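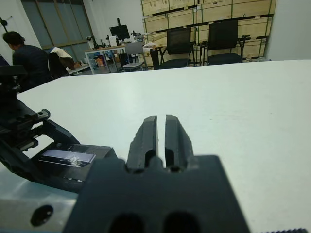 The Second Arm

By the time the club had got as far as owning two arms, it had also got as far as arguing about them, and I suppose I should begin with the argument, as it was the reason Holger Sjögren stayed so late that evening and the reason I stayed with him.

We had built the first arm over the winter and named it Prostness, after a word one of the younger students had typed by accident into the parts list and which had stuck, as such words do. Prostness was steady and a bit slow, and everyone was fond of it. The second arm was called Dinine, and everyone was a little afraid of it. It had come together in three weeks of hurried evenings, all black brackets and bare screws, with a toothed rack running slantwise along it that would take the cuff off your sleeve if you leaned in to see how it was getting on. Holger had lost two cuffs already. He wore the same jumper every time, so that the damage was at least kept in one place.

The competition was the Deligiannis Cup, which sounds grander than it is. You bring two arms and a table, and the arms must pass an object from one to the other and back again, as many times as they can manage before the bell. The object must be flat. The rules were very firm on that. It could be as dark or as shiny as you pleased, and the judges would hand you one on the day that you had never met before, so there was no use getting attached to your own.

"Seven passes," said Holger, when I came in with my bag still on my shoulder. "Then it drops it. Always after seven."

"Seven is good," I said. "Last year's lot won with nine."

"Last year's lot had Sverre Lundgren."

That was a name that came up a good deal. Sverre had started the club, had run it for two years, and had then gone off to study further north, leaving behind him a cupboard of cables, a notebook in very small handwriting, and the general feeling that whatever we did he would have done it before supper. I had only met him once. He had shaken my hand and told me that the table was the most important part of any robot, and then he had gone to catch his train, and I had spent a year wondering whether he had been pulling my leg.

I put my bag down and took the stool beside Holger, and he ran the whole thing again for me. Dinine held the thing up by its edge. Prostness came in from the right with its fingers open, slow as a cow coming up to a gate, and closed, and Dinine let go. Then back again. I found that I was holding my breath at each pass and letting it out at each release, and that Holger was doing the same, so that anybody walking by in the corridor must have thought we were at some sort of exercise class.

On the eighth pass it fell. It made a flat little slap on the table and slid off towards the far side, and Holger got up without a word and fetched it.

"You see," he said.

I did see, or I saw that much. What I couldn't see was why. We had checked the grip, and checked it again with a new set of pads. We had slowed Dinine down until it was practically asleep. One of the first-years had suggested that it was tired, and though we had laughed at her, kindly I hope, I had caught Holger the next evening resting the arm for ten minutes between runs and looking the other way when I noticed.

So we did what you do, and had a biscuit. Holger keeps them in the drawer with the hex keys, and they taste faintly of it. He told me about his grandmother's loom, which had also had a fault that came round after a set number of turns, and how his grandfather had taken the whole machine apart on the kitchen floor and found nothing, and put it back, and found nothing again, while the family ate standing up in the hall for the best part of a month. I asked what the fault had been. He said that he had been four years old and had only ever been told the part about eating in the hall.

"There's the notebook," I said.

He pulled a face. Holger did not like to open the notebook. I think he felt that once he'd asked Sverre for help, even on paper, even with Sverre a day's journey off and knowing nothing of it, then it would be Sverre's arm and Sverre's cup. I could understand that. But it was getting on, and the last bus was at ten, and I am not a proud person when it comes to buses.

I fetched it down from the cupboard myself. There was page after page of numbers, then a drawing of a sandwich, then more numbers. Near the back, under the heading "Things that move when they shouldn't", was a list in pencil. It began with the gripper pads and went on to the screws in the brackets, and these had all been ticked. At the bottom, underlined, he had written: the table. And after it: 69 times out of 100 it is the table. I have counted.

"He never counted," said Holger, reading over my arm. "He made that up."

"He told me the same thing, though. The one time I met him."

We looked at the table. It was a large white table, and it had been in the room longer than either of us, and I had never given it a thought in my life apart from once spilling soup on it. I got down on my hands and knees (my own knees are not what they were, and I teach the evening group mostly sitting down these days) and put my hand flat against the nearest leg, and asked him to run it again.

You could hardly feel it. Each time Dinine swung back it gave the leg the smallest push, a sort of nudge, the way a child leans on you in a queue. The foot had a rubber cap that had worn smooth, and at each nudge it crept. A hair's breadth, and another. Prostness was bolted to the one end and Dinine to the plate beside it, but the little post that told them both where they were stood on the floor by itself, and after seven passes the whole table had wandered far enough from the post for the fingers to close in the wrong place.

"Well, I'll be blowed," said Holger, who had picked up a great deal of his English from me.

He had his jumper off before I was properly upright. I told him he would be cold, and he said it was finished anyway, and he took the scissors and cut the bad sleeve into four squares, and we lifted the table between us, one leg at a time, and tucked a square of wool under each foot. I don't say it was elegant. The Wudix people, who sell proper levelling feet in a proper box, would have wept to see it. But the wool gripped the floor and the table stood like a church.

We ran it. I stayed on the stool this time, with my coat over my shoulders, and Holger stood at the side with one bare arm and one sleeved one. Neither of us said anything at the seventh pass. At the eighth Prostness came in, slow and patient, and opened its fingers and closed them, and Dinine let go. At the ninth I heard Holger breathe.

I missed my bus. Somewhere past thirty he went and got the biscuits out again, and we ate them with our eyes on the arms, handing the packet to and fro between us in the same time as they did, until he noticed it and got the giggles, and had to sit down.

He wrote to Sverre that night, in the end. I know because he asked me how to spell "insufferable". The answer came back before morning, and Holger pinned it up inside the cupboard door, next to the cables, where the new ones find it every year and ask what it means. It says: Told you. Which leg?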